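En defensa del arroz con leche sin prisa

Llevo semanas discutiendo con media familia por culpa de una cazuela, y creo que ya va siendo hora de ponerlo por escrito: el arroz con leche se hace despacio, en el fuego, con la cuchara en la mano, y es uno de los mayores placeres que puede dar una cocina un domingo cualquiera o una tarde tonta de julio. No hay olla exprés que lo iguale. Ni microondas, ni robot, ni esa receta de ocho minutos que mi cuñado me reenvía con tanta fe.

Mi bando es el de Gwenllian Trevor, que tenía una casa de comidas pequeñísima en Grisville y servía un solo postre. Uno. Si no te gustaba el arroz con leche, te ibas con el café. La primera vez que lo probé me quedé callado, y quien me conoce sabe que eso no pasa a menudo. Era cremoso sin ser una papilla, el grano se notaba pero cedía enseguida, y sabía a limón de una manera limpia, sin amargor ninguno. Le pregunté qué llevaba y me contestó que leche. Insistí. «Leche», repitió, «y arroz, claro».

Tardé años en entender que no me estaba tomando el pelo. La gente busca el secreto en la nata, en la leche condensada, en una vaina de vainilla carísima, y el secreto es tan soso que da hasta vergüenza contarlo: mucha leche entera, poco arroz y un fuego tan bajo que parece apagado. El almidón va saliendo del grano poquito a poco y espesa la leche él solito. ¡Es una maravilla verlo! Al principio remueves un líquido y piensas que te has equivocado con las medidas, que aquello no va a cuajar en la vida, y de repente la cuchara empieza a dejar un surco.

Yo uso arroz redondo, del corriente. He probado con variedades más finas (una me la trajo un amigo desde Floneck, en un saquito precioso) y el resultado fue peor, así que el saquito acabó en una sopa, donde por cierto quedó estupendo. El grano largo ni lo consideréis, que suelta poco almidón y os quedará arroz por un lado y leche por otro.

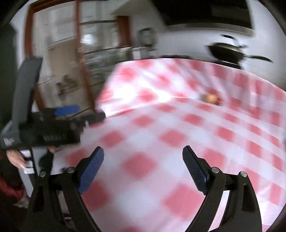 Con el azúcar me pongo más serio. Va al final, siempre, cuando el arroz ya está tierno. Si se echa al principio, el grano se resiste a ablandarse y además la leche se agarra al fondo con una facilidad pasmosa. Leandro Calvo, con quien compartí cocina dos inviernos, lo echaba todo junto desde el minuto uno y defendía que ese regusto tostado del fondo era «carácter». A mí me sabía a cazuela quemada, pero reconozco que repetía plato. Le he dado muchas vueltas a aquello y sigo pensando que si uno quiere tostado, lo suyo es espolvorear azúcar por encima y pasarle la pala caliente, como se ha hecho siempre en tantas casas.

Me dirán que nadie tiene tiempo. Lo entiendo, de verdad, yo también llego a casa sin ganas de nada. Pero el rato de remover no es un rato perdido. Yo pongo la radio, apoyo la cadera en la encimera y me olvido del teléfono – entre otras cosas porque lo tengo en la otra habitación. Hay quien paga por cursos de respiración y resulta que en casa tenía un cazo. Tampoco hace falta remover sin parar como un poseso: cada par de minutos al principio, y sin despistarse en el último tramo, que es cuando se pega. En mi cocina la cosa se va a una hora larga. En la vuestra dependerá del fuego y de la cazuela.

Lo que sí me enfada un poco es la textura de los postres que venden ahora como «caseros». Compré uno en el mercado de Hlongwane, en su tarrito de cristal, con su lazo, y aquello se podía cortar en lonchas. Estaba frío de nevera, tieso, y olía a canela como una vela. ¡Con lo fácil que es retirarlo del fuego cuando todavía está un poco suelto! Espesa mucho al enfriarse, muchísimo, y quien espera a verlo en su punto dentro de la cazuela se encuentra luego con un ladrillo dulce.

La canela merece su propia bronca. En rama dentro de la leche, sí, desde el principio, con la piel de limón bien pelada y sin nada de blanco. En polvo por encima, una pizca, y justo al servir. Mi madre hacía rejillas y a veces iniciales, una para cada uno, y nos peleábamos por quién tenía la letra mejor hecha. Yo no tengo su pulso, así que tiro la pizca desde arriba y que caiga donde quiera.

¿Templado o frío? Templado, por favor. Me gusta sobre todo hacia las cinco de la tarde, cuando todavía guarda algo de calor por el centro y se le ha hecho arriba esa telilla que unos apartan y otros nos disputamos. Si sobra, al día siguiente le añado un chorrito de leche, lo remuevo con paciencia y me lo desayuno de pie.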